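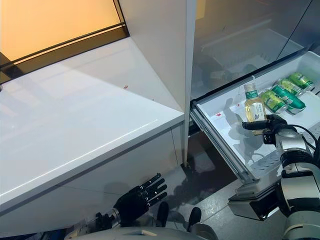

Fig. 1. Lower drawer pulled out, four green cans lying toward the back.

Unit 4. The Drinks Refrigerator: Drawers, Doors and Order
Course: Service and Care of the Shared Kitchen
Notes for participants, prepared by Teodoro Figueroa. Version of September 7, 2022

In Unit 3 we spoke about dry storage. Today we continue with cold drinks, and mostly with the drawer, which many people forget when they make their cleaning plan. Please bring these notes to the practice hour, together with your own Kisik checklist from last time.

4.1 The parts we will name

In the course we use simple names, so that all groups understand each other.

Upper section: the part behind the dark glass doors, with the shelves.
Drawer: the white pull-out part under the doors.
Rail: the metal piece at the side, on which the drawer moves.
Vents: the small holes or slots inside the drawer, for air.
Divider: a raised piece inside the drawer that separates one zone from the other.

In Fig. 1 look first at the rail and then at the floor of the drawer near the front, where the rows of holes are. These are the two places I will ask you to clean in the practice hour.

4.2 Opening the drawer

Pull with an even force, until the drawer stops. Do not pull from one corner. If you feel that it goes heavy in the middle of the way, push it back a little and try again – very often a can has rolled against a divider or a rim. Stand a little to the side, so you see the inside and also your own feet. When the drawer is out, it takes a part of the passage, and a colleague with a tray does not expect it there.

Open time should be short. For the exercise I allow 47 seconds from open to closed. It sounds like much, but the first group in October of the previous course did not manage it, as they started to discuss the order with the drawer open. Discuss before.

4.3 Cans lying, bottles standing

Our house rule for this course is the following:

Cans may lie in the drawer, with the printed side up if possible. Bottles with a screw cap stand, if the height allows it. If the bottle is too tall, it goes to the upper section. We do not put it lying in the drawer, also when the cap seems well closed.

A drawer which is filled with lying cans must still leave the vents free. I see often that participants fill from the front, because it is comfortable for the arm. Then the air cannot pass well and the back stays half empty. Fill from the back to the front and leave the last hand width open.

For the calculation in the exercise we take a bottle of 600 ml and a can of 390 ml. These are only our course values, so please check the real label in your own kitchen.

4.4 Taking a bottle and giving it

With a bottle we use two hands when it goes over an open drawer. One hand is at the side of the label, the other one supports lower. Keep the bottle upright and lift it first fully above the rim, then move it to you. Do not turn the body while the bottle is still over the drawer.
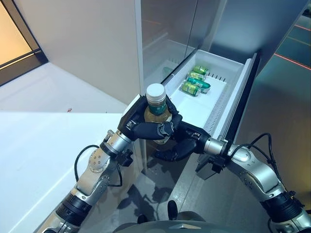

Fig. 2. Bottle with white cap and green label, held upright with both hands at the open drawer.

Please compare Fig. 2 with your own habit. Where is your second hand when you take out a bottle? Most of us have it on the door or in the pocket. The height is also worth a look: the bottle is kept just above the drawer, not lifted to the face for reading. If you want to read the date, close the drawer first and then read it on the counter.

4.5 Cleaning

Once a week:
- Take everything out and put it on the counter, on a towel.
- Wipe the floor of the drawer with a soft cloth and warm water. Dry it.
- Clean the vents with a dry brush. No water here.
- Wipe the rail on its full length. A crumb on the rail is enough to make noise.
- Wipe also the counter on top of the cabinet next to it. On a shiny white surface you see each small spot, so you have no excuse.
- Look at the gap near the floor. Dust collects there.

For the dark glass use a separate cloth. If you use the one from the drawer, you get lines, and under the kitchen light they are very visible.

4.6 Exercise

Work in pairs. The storage plan of the Godoy canteen (sheet B) gives almost 432 liters of total space for three units. Decide which drinks go to the drawers and which to the shelves, and write one sentence for each decision. Then change sheets with another pair and correct in pencil.

Homework: draw the drawer of your own kitchen from above, with dividers and vents. If it has no vents, write this also.

Related handouts
Unit 2. Cloths, Brushes and Where They Dry
Unit 3. Dry Storage and the Womomard Label System
Unit 5. Ice, Trays and Small Spills
Stinix Counter Plan, blank sheet

Receive new handouts by e-mail. Enter your address to join our newsletter. You can unsubscribe at any time.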